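Troltelby Secondary College
Enrolment and School Life: Frequently Asked Questions

Last updated May 23, 2018

These are the questions the front office is asked most often by new families. If yours isn't covered, ring the office between 8.15 am and 4 pm on a school day, or send a note through the Vimik parent portal.

Enrolment

Which years does the college cover?

Years 7 to 12. The college opened at its present site in 2012, when the junior and senior campuses were brought together.

Do we need to live in the zone?

Students whose permanent address is in the zone are offered a place first. Families outside it can apply, and are placed on a waiting list for each year level. Brothers and sisters of current students come next after zoned students.

What do we bring to the enrolment meeting?

Bring the completed form, your child's birth certificate or passport, an immunisation statement, the two most recent school reports and proof of address. A rates notice or signed lease is fine. We can't accept a mobile phone bill. If there are court orders or care arrangements that affect your child, please bring those as well and ask to speak with the year level coordinator.
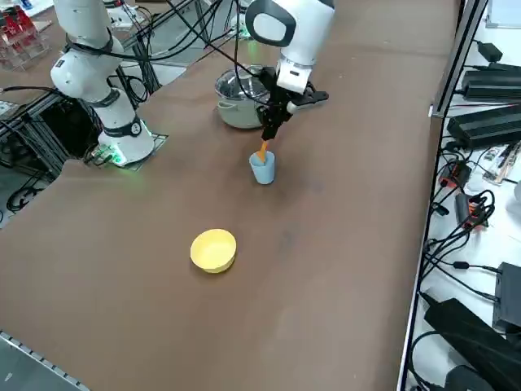

Meetings take half an hour and your child should come along. Uniform can be worn from the current school.

Can my child start partway through a term?

Yes, if there is room in the year level. We ask for a few days between the meeting and the first day so that a timetable can be written and a locker set aside.

The school day

What are the bell times?

Home group starts at 8.50 am and the last class finishes at 3.10 pm. Supervision in the yard begins at 8.30 am. Students who arrive earlier than that should go to the library, which opens at 8.

How do I report an absence?

Use the absence form in Vimik before 9.30 am. If we haven't heard from you by then, a text message is sent to the first contact on file. A medical certificate is needed for Year 11 and 12 students who miss an assessment task.

Which bus does my child catch?

The 88 runs from Sunside and stops at the front gate. Students on the Wragg side of the river use the college bus, which is free for those who live far enough out to qualify. Forms for the college bus close in February each year. Late forms are looked at, but a seat can't be promised.

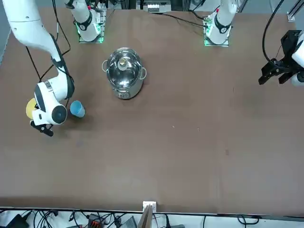 Students who ride a bike need to walk it through the gate and lock it in the cage next to the gym. The cage is locked from 9 am until the last bell. Scooters go in the same place. Skateboards can be kept at the office.

Subjects and learning support

When do students choose electives?

Year 8 students choose for the first time in Term 3, for the following year. Everyone in Years 7 and 8 does the same core program, with one language for both years - either Indonesian or French.

Can a student change an elective?

Changes can be made in the first 2 weeks of a semester if the other class has space. A parent needs to sign the change form. After that, students stay with the subject until the semester ends.
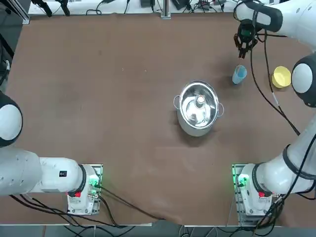 How much homework should we expect?

Year 7 students are set up to half an hour a night, four nights a week. It builds from there, and Year 12 students should plan on two to three hours. If your child is regularly spending much longer than this, let the home group teacher know.

What help is there for a student who is behind in reading or maths?

All Year 7 students are tested early in Term 1. Those who need extra help are offered small group sessions during the day, and we write to parents before these begin. Homework club also runs in the library after school until 4.30 pm, and there's no need to book.

Costs and uniform

Where do we buy the uniform?

The uniform shop is beside the canteen and opens two mornings a week during term. Second-hand items are sold there too - blazers go quickly, so ask to be put on the list.

Can fees be paid in instalments?

Yes. Call the office on extension 2398 to set up a payment plan. Camps and excursions can be added to the same plan.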